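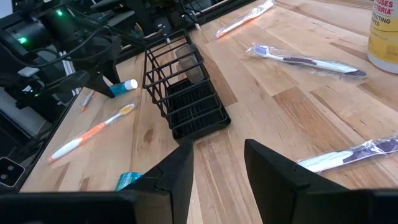 What Is Foreign Investment?

When a company from one country spends money to build or buy something in another country, the spending is called foreign investment. The thing it builds or buys might be a factory, a farm, a mine, a port or a telephone network. The country the money comes from is called the home country. The country the money goes to is called the host country.

Foreign investment is different from trade. Trade means selling goods across a border. If a company makes shoes at home and ships them abroad, it is trading. If it builds a shoe factory abroad, it is investing. Many companies do both.

It is also different from aid. Aid is money or help given by one government to another, or by a charity. Some aid is a gift and some is a loan that must be paid back, often slowly. An investor expects to earn a profit.

How it works

Suppose a company called Ruscombe makes water pumps. It wants to build a factory in the port town of Cuesta, which is in another country. These are the usual steps.

Ruscombe asks the host government for permission. The government checks the plan and may set rules, such as how many local workers must be hired.

The two sides sign a contract. It says what taxes the company will pay and who owns the land.

The company changes its money into the currency of the host country. It uses this to pay builders and buy materials.

The factory opens. Workers earn wages, and the company pays tax. Part of the profit may go back to the home country. The rest may be spent on the factory.

What the host country may gain

A new factory brings jobs. If the Cuesta factory hires 2,000 people, those people spend their wages in local stores, and the stores may need more workers too. Workers can also learn skills that they take to other jobs. Tax from the factory can help pay for roads and schools.

What can go wrong

A factory may use too much water or make the air dirty. Large companies can push small local ones out of business. Most of the profit may leave the country. A company can also close its factory and move, and then the jobs are lost.

For these reasons governments talk to each other before large projects begin. Two countries may sign an investment treaty – a written agreement on how each will treat the other's companies. If there is a disagreement later, the treaty says who will settle it.

Words to know

Contract: an agreement that both sides must keep by law.
Currency: the kind of money a country uses.
Profit: the money left after all costs are paid.
Treaty: a formal agreement between countries.

Text by Nives Martinelli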